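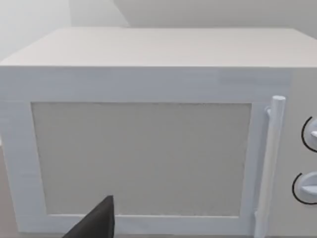

The simulated microwave, with one finger of the gripper at the door.

Charvát read the number off the slide twice. Five hundred ninety-five successes out of 1110 tries in simulation, and the Vumar people were already clapping.

"Which door?" he asked.

Juris, who had given the talk, blinked at him. "The microwave door."

"I know it's a microwave. Did you train on that one?"

"We varied the lighting. And the start position of the arm."

"But the door."

"The door is the door," Juris said.

Ľudovít Charvát had spent 22 years at Brotbridge looking at doors that were the door. He asked for the picture again. White box, white bar handle, two dials without a single number on them. He had never met a kitchen that clean. There was no grease on the handle, and he doubted anyone had written grease into the code.

"What counts as a success?"

"The hinge angle passes 32 degrees."

"And if it passes because the finger got wedged behind the bar and the arm just backed up?"

Juris looked at Halás, who looked at his laptop.

"It would still be open," Halás said.

Charvát wrote that down word for word. Outside it was October and getting dark, and somebody from Vumar wanted to know about dinner.

"Run it again with a different handle," he said. "Same method, same scoring. I'll wait."

"That could take all night."

"Then I'll need the code for the coffee machine," Charvát said, and sat back down.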